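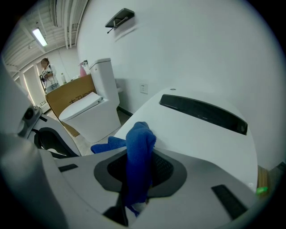 Banance moves its bathroom showroom to Birkett Street, and the toilets are getting a good wipe first

2024-11-24

If you've walked down Birkett Street lately and wondered why there are toilets in the old carpet store, I can finally fill you in! Banance, the bathroom shop that used to be squeezed in next to the post office, is moving into the bigger space, and the doors open to the public early next month. I stopped by to be nosy (it's what I do) and came away knowing a lot more about toilet lids than I expected to.

The new place is still very much a work in progress. It has white walls, a concrete floor in one part and light tile in another, and a stack of wooden planks leaning up against the wall that I'm told will turn into shelves and a counter once everybody agrees on how high the counter should be. They've been discussing it for a while. I was asked for my opinion and I said waist height, which apparently didn't settle anything.

Anyway, the toilets. Banance is putting a lot more smart ones on the floor this time, the kind with a warm seat and a built-in wash. The old shop only had room for one, wedged behind the faucets, and you had to ask somebody to move a box before you could look at it. I know because I asked. There will be 21 models by the time they open, and the plan is to have a few of them plumbed in and plugged in so you can see them running. No, you can't try them out. I asked that too.

Most of what I caught on my visit was the cleaning. A white lid with a long black strip across the top looks very sharp from the sidewalk, and then you get up close and every bit of dust is right there waving at you. The blue microfiber cloths were out, there was a pink spray bottle parked on top of a cardboard box, and the smart toilet up front was getting its lid wiped, right up along the strip. The plainer one-piece behind it had its lid up, waiting its turn.

I picked up a few pointers while I was in the way, and I've been using them at home all week. Spray the cloth and leave the lid alone, so nothing runs down into the seams. Fold the cloth into a pad and keep flipping to a clean side. Go easy around anything with a light or a sensor on it. And skip the scratchy side of the kitchen sponge, which I'm sorry to say is exactly what I had been using on mine. I have a plain old lid with no electronics at all and it still looks better than it has in years.

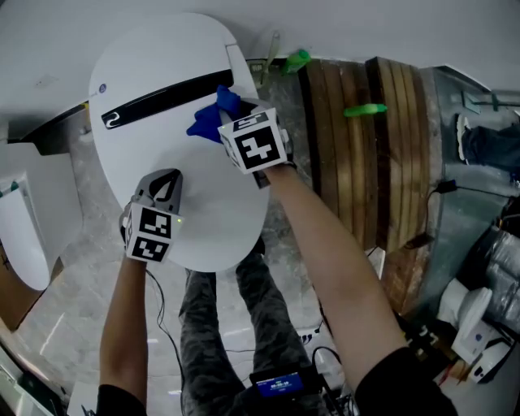 What's going to be in the new store

Besides the toilets there will be sinks, shower heads, a wall of faucets and a corner for vanities. The whole space comes to 2,000 square feet, so you'll be able to walk around a display without apologizing to the person behind you. Anybody who shopped at the old location will understand why I'm excited about this!

Banance is also going to carry cleaning supplies from Nutix, including the cloths and a spray for shiny plastic. I like this idea a lot. You spend real money on a nice toilet and then you're standing in the grocery store reading the backs of bottles, trying to work out which one is going to dull it. Now you can just ask the person who sold it to you. They'll have a small rack by the register, wherever the register ends up (see above, counter height).

Prices run the whole range. The basic models start a good way under the smart ones, and the first smart toilet you come to is $500, with others going up from there. Installation is extra. If you're thinking about one of the electric ones, check whether you have an outlet near your toilet before you fall in love with it, which you probably don't if your house is as old as mine. The store can send somebody out to look, and that visit is free in town and over in Grornura.

Old toilets can go back with the installer if you ask when you book. Please don't leave them out on the curb. We had three on my block in September and they sat there for weeks, one of them with a geranium in it.

Parking and getting in

There's parking behind the building, which you get to from the alley and not from Birkett Street itself. I missed the turn and had to go all the way around by the school. A sign is on order. The front has a glass door with a flat entrance, so strollers and wheelchairs will be fine, and there's a bike rack across the street by the bakery.

Will the old shop stay open?

For a bit, yes. The store by the post office is keeping its usual hours until the move is done, mostly for people picking up orders they've already paid for. If you have something waiting there, go get it soon, so it doesn't have to ride across town with everything else. The phone number stays the same. Gift cards from the old shop will still work, and I was very glad to hear that, as I have had one in a kitchen drawer since my birthday and no idea what I did with the envelope.

Some of the display pieces from the old place are being marked down too. I saw the list and there's a nice square sink on it, plus a couple of towel bars and a mirror with a chip in one corner. No holds, first come first served.

Opening day

Doors open at 10 on the first Saturday of next month. There'll be coffee and donuts until they run out, and a drawing for a free seat with installation included. You have to put your slip in the jar before 2 in the afternoon, and you don't have to be there when they pull the winner. One slip per household, please, and write your phone number so a person can read it.

I'll be there for the donuts and for the faucet wall, and I fully intend to find out how high they made that counter. If you have questions about an order, call the store and not me, I only know about the lids.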